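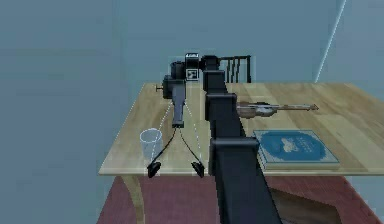

Wann sollte man einen Einbruch melden, wenn offenbar gar nichts fehlt?
Sofort, und möglichst bevor man selbst durch alle Zimmer gegangen ist. Was fehlt, merken die meisten Leute ohnehin erst Tage später, und bis dahin sind die Spuren an Tür und Fensterrahmen oft schon weggewischt.

So beginnt Tianyou Kong fast jeden seiner Abende im Gemeindesaal von Zurnwood, und so ähnlich beginnt auch unser Gespräch, obwohl ich eigentlich erst einmal nach dem Kaffee fragen wollte. Kong hat dreißig Dienstjahre bei der Kriminalpolizei hinter sich, die meisten davon im Dezernat für Wohnungseinbrüche, und berät seit seiner Pensionierung Menschen, bei denen eingebrochen wurde oder die davor Angst haben. Er spricht leise, holt gern weit aus und entschuldigt sich dann dafür, was man ihm aber gar nicht übel nehmen kann, weil die Umwege meistens das Schönste an seinen Geschichten sind.

Im vergangenen Winter hatte er viel zu tun. 114 Einbrüche und Einbruchsversuche wurden im Bezirk angezeigt, 67 davon allein im Sulberg, dem Viertel mit den alten Reihenhäusern oberhalb der Bahnlinie. Dort haben viele Häuser noch die ursprünglichen Terrassentüren, und die Gärten stoßen hinten an einen Fußweg ohne Laternen.

»Man muss sich das einmal vorstellen«, sagt Kong. »Sie kommen um halb sechs nach Hause, es ist dunkel, Sie haben die Einkäufe in der Hand und denken an das Abendessen. Und dann zieht es im Flur. Mehr ist das oft nicht. Kein Chaos, keine Scherben, nur ein Luftzug, der da nicht hingehört.«

Was man dann tun soll, will ich wissen. Er lehnt sich zurück und erzählt zuerst von einer älteren Dame, die in genau diesem Moment laut gerufen habe, ob jemand Tee wolle. »Sie dachte, ihr Neffe sei da. Es war aber nicht der Neffe. Der Mann ist durch das Küchenfenster hinaus und hat dabei einen Schuh verloren, den haben wir dann im Beet gefunden. Das ist gut ausgegangen, ich erzähle es auch gern, aber bitte machen Sie es nicht nach. Gehen Sie wieder hinaus. Gehen Sie zu den Nachbarn, rufen Sie den Notruf, und warten Sie dort, wo es hell ist.«

Auch das Aufräumen, sagt er, könne er gut verstehen. Wer eine durchwühlte Kommode sehe, wolle die Wäsche zurücklegen, das sei ein ganz natürlicher Wunsch. »Meine Kolleginnen und ich haben in so vielen blitzsauberen Schlafzimmern gestanden! Alles gefaltet, das Bett frisch bezogen, und dann sollten wir Fingerabdrücke nehmen. Da schimpft man nicht. Man fragt dann eben, welche Schublade vorher offen stand.«

Über die Täter spricht er nüchterner. Die drei Männer, die im April in der Prukier-Straße festgenommen wurden, hätten nach allem, was er gehört habe, kaum Werkzeug bei sich gehabt, einen Schraubendreher und eine Taschenlampe. Ob sie auch für die übrigen Taten im Viertel verantwortlich sind, wird noch ermittelt, und Kong will dazu nichts sagen. »Ich bin raus aus dem Dienst, und selbst wenn ich etwas wüsste, würde ich den Jungen dort nicht ins Handwerk reden. Die Akten vom Casado-Platz sind zum Beispiel ein ganz anderer Fall, das werfen die Leute beim Bäcker immer durcheinander.«

Lieber redet er über Nachbarschaften. In seiner eigenen Straße hätten die Leute vor einigen Jahren angefangen, einander Bescheid zu geben, wenn sie verreisen, ganz ohne Verein und ohne Gruppe auf dem Telefon. Jemand holt die Post herein, jemand stellt sein Auto in die fremde Einfahrt, und wenn an einem Abend ein unbekannter Lieferwagen zu lange steht, geht einer hin und fragt freundlich, ob man helfen könne. »Freundlich, das ist mir wichtig. Die meisten suchen wirklich nur eine Hausnummer. Und wer etwas anderes sucht, der mag es gar nicht, wenn man ihm ins Gesicht schaut und guten Abend sagt.«

Von teurer Technik rät er nicht ab, aber er schickt die Leute zuerst zur Terrassentür, dann zum Kellerfenster und erst danach in den Elektromarkt. Gekippte Fenster nennt er »offene Fenster mit gutem Gewissen«. Und die Seriennummern von Fahrrädern und Kameras solle man aufschreiben, auf Papier, und das Papier bitte nicht in die Kameratasche legen. Das habe er alles schon erlebt.

Zum Schluss frage ich, ob er selbst noch ruhig schläft. Er überlegt lange und rührt in der Tasse, die längst leer ist. »Bei uns ist auch einmal eingebrochen worden«, sagt er dann. »Meine Frau hat wochenlang jeden Abend zweimal an der Tür gerüttelt, und ich, mit all meinen Dienstjahren, bin hinterher aufgestanden und habe ein drittes Mal gerüttelt. Das darf man. Und wenn es nicht aufhört, dann soll man mit jemandem reden. Dafür gibt es die Opferberatung, da sitzen sehr nette Menschen, und die Nummer gebe ich jedem mit, der bei mir im Saal war.«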